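Presard Black Sewing Thread, single spool
Stock no. 2332
Sold by Lulcombe Haberdashery and Household

Every thread on the market calls itself strong, smooth and all-purpose, and we have stopped believing any of them until we have sewn with them. So this page is shorter on praise than the maker's leaflet, and a bit longer on what the stuff does when you use it.

Presard black is a general sewing thread for hand and machine. It comes on a plastic spool, cross-wound, 500 metres to the spool. We sell it singly or as a pair. There is also a trade cone of 1000 metres, which we will order in if you ask, but we would try a spool first.

What the maker says

"One thread for every fabric in the home." We have our doubts. On cotton sheeting, pillowcases, shirt seams and ordinary hems it is perfectly decent. On stretchy jersey it behaves like any other thread with no give in it, so use a zigzag or a proper stretch stitch or the seam will pop. On denim it will hold a patch, but we wouldn't trust it with a crotch seam and we wouldn't topstitch with it either, as it looks mean and thin against the cloth.

The leaflet also says "lint-free". No black thread is lint-free in a house with a fleece blanket in it. The thread itself sheds very little, as far as we can tell from the bobbin case after a few long jobs, but the outside of the spool picks up pale fluff from whatever is near it and black shows every speck.

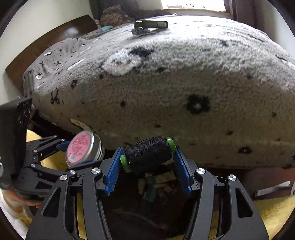 A strip of sticky tape wrapped round a finger takes most of it off. Failing that, pull off the first metre or so and throw it away. What you should not do is run a fluffy length through the machine and then blame the tension.

Using it on a machine

Cross-wound thread is meant to come off over the end of the spool, so put it on a horizontal pin with a cap that fits. Plenty of people will tell you it makes no difference. Ours ran well enough on an upright pin at low speed and then began to jerk once we put our foot down. Jeanine Willems, who does our alterations, gets on with it upright by using a separate stand behind the machine, and her stitches are neater than mine, so make of that what you like.

Start with a fresh needle in a middling size. Test on a scrap. The tension setting suggested on the leaflet was too tight on both machines we tried, and we ended up a notch lower on each.

By hand

Good for buttons if you double it. It does twist on itself with a long length, so cut shorter than you want to. Wax helps. We sell wax, but a stub of plain candle does the same job and you probably have one in a drawer.

Colour

Black, and fairly neutral. Next to a very old faded black it will look new, which no thread can help. The maker promises it will never fade. We washed a test strip at forty through the whole of November and saw no change, but that is one month and "never" is a long time. Ask us again later.

Storage

Keep it out of the sun and off the bed. Old tins are the usual answer and a fine one, provided the lid shuts. Wind the loose end round and tuck it in before you put it away, or you will find it has tied itself to everything else in the tin.

Buying

Sold as: 1 spool, or a pack of 2
Length: 500 metres per spool
Colour: black only from us
Use: hand and machine, light to medium fabrics
Not for: leather, upholstery, heavy outdoor canvas

The pack of 2 saves you a little on postage and nothing on the thread. Buy one if you only mend now and then.

Unopened spools can come back to us for a refund. Opened ones too, if the thread snaps under normal use, but please send a short length of the cloth you were sewing so that we can try it ourselves.

Compared with the Noiphan black we used to stock, this is slightly thinner and much less hairy. Ruairí Mac Suibhne on our counter still prefers the Noiphan for coat buttons and there are a few spools left under the till. Ring before you come in for those.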